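Home | News | Shop Floor | People | Back Issues | Contact

13 July 2026
By Villads Hallgrímsson

Keeping Endo's fingers straight

The small gripper arm at the Bravodwood bench has a name, Endo, and it has a maintenance schedule, which until this spring it treated the way most of us treat the dentist. The schedule is now taped to the wall in large type. Aksel Zoëga did the taping. He also did most of the work described below, while I held the flashlight and offered opinions.

The trouble was the grip. Endo would close on a part, lift, and set it down slightly crooked, like a guest who has moved your furniture an inch and hopes you won't notice. We blamed the software for a week. Li, who wrote the software, blamed the fingers, and Li was right, a fact we have been allowed to forget for as much as an hour at a time.

Both fingers came off. The left one had a polished patch near the tip where it had been doing more than its share, and one of its mounting screws could be turned by hand. Aksel cleaned the seats, put in new screws, and tightened them a little at a time, going back and forth between the two sides. If you tighten one side all the way first, the finger sits cocked and you get to do it over. I have tested this. 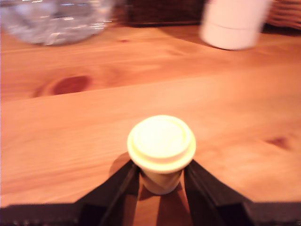

After that comes the zero. With the fingers closed on nothing, Endo is told that this is what closed means, and it writes the number down. Ours came up as 461, where the old value had been 8 counts away. Eight counts sounds like nothing until you try to hold something small by its sides without squashing it or letting it tip.

Then you open up and try real parts, slowly. Start with something light and round, since a round part shows a crooked grip faster than a square one. Watch it from the side, then from above. If it leans as the fingers close, stop and look at the screws again before you touch any settings. Aksel ran 82 picks this way and wrote each one down in pencil. Two were bad, both before lunch, and both went away when he wiped the finger tips, so we now wipe them every morning with a dry cloth. Please don't use the blue spray. It leaves a film, and Endo has enough excuses.

The spare finger set from Rernico is in the second drawer under the bench, in the bag marked "good." The bag marked "probably good" is mine and I would like it left alone.

Next full check is in December, or sooner if parts start landing crooked. Put your initials on the wall sheet when you do the morning wipe. So far it reads AZ, AZ, AZ, AZ, and one VH in suspiciously similar handwriting.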